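Noch räumt keiner für uns die Küche auf
Ein Kommentar von Anca Ardeleanu 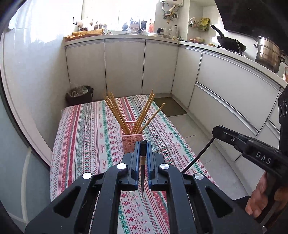 Seit Jahren wird uns der Haushaltsroboter für das jeweils übernächste Jahr versprochen. Ich schreibe seit längerem über Automatisierung, und meine Antwort auf die Frage, wann er kommt, ist nüchterner geworden. In der Fabrik schweißt und palettiert die Maschine seit Jahrzehnten. In der Küche scheitert sie an Dingen, die kein Mensch als Arbeit bezeichnen würde. Ein Bündel Essstäbchen in einem rosa Kunststoffhalter ist so ein Ding. Die Stäbchen stehen schräg, fächern nach beiden Seiten auseinander, eines lehnt am anderen. Wer eines herausziehen will, muss damit rechnen, dass sich die übrigen mitbewegen. Darunter liegt eine gemusterte Decke mit bunten Streifen, dahinter kommt eine normale Küche mit Wok und Dampftopf. Ein Greifer mit zwei Fingern und blauen Polstern kann einen schlanken, stiftförmigen Gegenstand senkrecht festhalten, das ist inzwischen keine Kunst mehr. Er wird hier allerdings von einer Menschenhand geführt, und dieser Unterschied geht in den meisten Werbefilmen unter.

Solche Handgeräte sind zurzeit überall im Einsatz. Menschen erledigen damit Handgriffe, und aus den Aufnahmen soll die Maschine lernen. Dagegen ist nichts einzuwenden. Es sagt aber etwas über den Stand der Dinge, wenn die Bewegung noch vom Menschen kommt, die Entscheidung auch, und vom Roboter vorerst nur die Finger.

Im Oktober war ich bei Camenzind, einem Betrieb in Kerkville, der Besteckkästen für Großküchen bestückt. Dort arbeitet seit dem Frühjahr ein Arm der Firma Beltora an einem der Packtische. Betriebsleiter Gaurav Goel hat mir die Zahlen einer Probeschicht gezeigt: 597 Griffe, davon 191, bei denen jemand nachhelfen musste. Das ist fast jeder dritte. Goel hält das für vertretbar, weil ohnehin eine Kollegin am Tisch steht. Ich halte es für ein Argument dafür, die Kollegin besser zu bezahlen.

Die Fehler waren lehrreich. Einzelne Löffel, sauber nebeneinander gelegt, nahm der Arm ohne Mühe. Lagen sie ineinander, hob er zwei oder drei auf einmal an oder schob den Stapel vor sich her. Essam Bensaid, der die Anlage betreut, hat deshalb eine Rüttelplatte davorgesetzt, die die Löffel vereinzelt. Seitdem läuft es besser. Damit wurde freilich die Arbeit an die Maschine angepasst. In einer Halle kann man das machen. Zu Hause stellt sich niemand eine Rüttelplatte neben den Herd.

Trefor Foulkes, der für den Gerätehersteller Mileo einen Küchenhelfer entwickelt, widerspricht mir an dieser Stelle. Er meint, die Lernverfahren seien heute so weit, dass Unordnung kein grundsätzliches Hindernis mehr sei, es fehle bloß an Beispielen. Sein Team hat 343 Abläufe aus privaten Küchen gesammelt, vom Tischdecken bis zum Ausräumen der Spülmaschine. Vielleicht behält er recht. Mich überzeugt es noch nicht, denn jede Küche ist anders eingerichtet, und in jeder steht am Abend etwas woanders als am Morgen. Auch Foulkes räumt ein, dass sein Gerät für einen gedeckten Vierertisch 40 Minuten braucht. Ein Kind schafft das in fünf, mit Murren.

Wofür ich werben möchte, ist eine andere Art, Fortschritt zu messen. Die Vorführung, bei der etwas einmal gelingt, sagt wenig. Interessant wäre, wie oft jemand eingreifen muss, in einer Umgebung, die vorher keiner aufgeräumt hat, und mit Gegenständen, die der Hersteller nicht ausgesucht hat. Solche Angaben fehlen in fast jedem Prospekt, den ich auf den Tisch bekomme. Käufer sollten danach fragen, Redaktionen auch.

Eirlys Parri, die als Ergotherapeutin mit älteren Menschen arbeitet, hat mir geschrieben, dass ihre Klienten gar keinen Alleskönner wollen. Ihnen wäre mit einem Gerät gedient, das verlässlich eine Sache vom Boden aufhebt und auf den Tisch legt. Das wäre eine lohnende Aufgabe, und sie liegt näher als der künstliche Butler. Selbst dafür würde ich heute noch keine Vorbestellung unterschreiben.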